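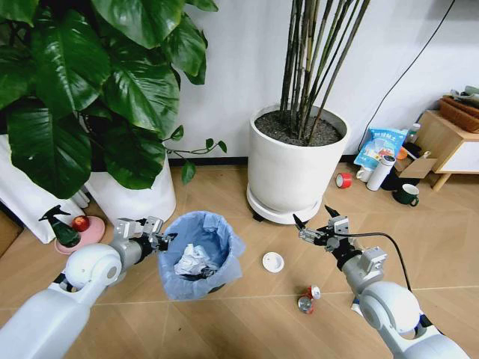
**oriana_q:** Two weeks into the February black and white challenge and I'm not convinced by the "shoot in mono mode" advice. Shot the pier at Varnulville both ways, and the converted color files have better skies every time.

**bartosz.k:** Which filter setting? The red one does most of that in camera.

**oriana_q:** Red, ISO 100. Still mushy.

**maritesc:** Disagree with the OP. Mono mode makes me look at shapes - I stop chasing sunsets. The file is beside the point.

**bartosz.k:** Can't you squint for free?

**crisanto_b:** Shoot raw and you get both. I have 1029 raws from last winter and printed 12, so draw your own conclusions.

**maritesc:** 12 is a good year!

**oriana_q:** Raw fills my card by lunch. And the preview looks nothing like the print, so I don't see what it's teaching me.

**bartosz.k:** Post the pier pair, same crop. I'll believe it when I see it.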